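Home News Household Notes Archive Subscribe

July — by Loubna Benkirane

Filed under: Around the House

I had meant to write about jam this month, and the jar labels are still sitting on my desk waiting for me, but so many of you wrote in about sponges after the last issue (58 letters, which is more than we got for the whole pickle series!) that jam will have to wait its turn.

Most of you wanted to know what to do about tea and coffee spills on a white table, and whether a plain yellow sponge is really enough for the job. I think it is, as long as you get to the spill early and give the sponge a proper home between wipes. Mine lives in a shallow steel dish, the same as my mother's did in the old kitchen on Skestow, where we were 9 at the table most Sundays and somebody's glass always went over. 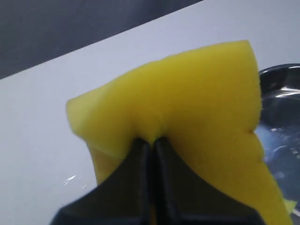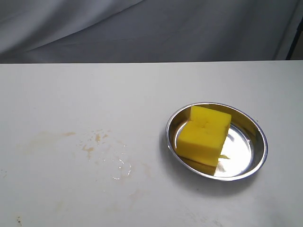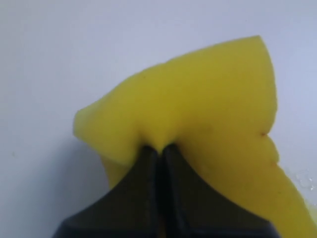
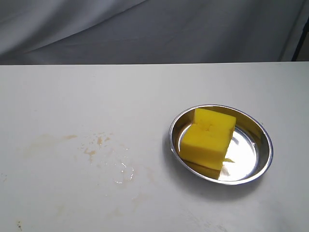
Yellow sponge, white tabletop. The brown splotches are in the last one, to the left of the dish.

Blot first, please, and press straight down. If you go in scrubbing you only push the tea out into a wider ring, and then you have twice as much table to clean. Once the worst is up, rinse the sponge in cool water, squeeze it well, and wipe from the outside edge of the stain toward the middle. Old marks may want a little baking soda, left on for a few minutes while you drink whatever tea is left in the pot.

Hanane El Idrissi wrote from Letdale to say she cuts her sponges in half and gets twice the use out of them — I have started doing the same, and the smaller piece is much nicer for getting along the edge of the table. Do keep your letters coming, and if you have a good way with turmeric I would dearly love to hear it before Wednesday.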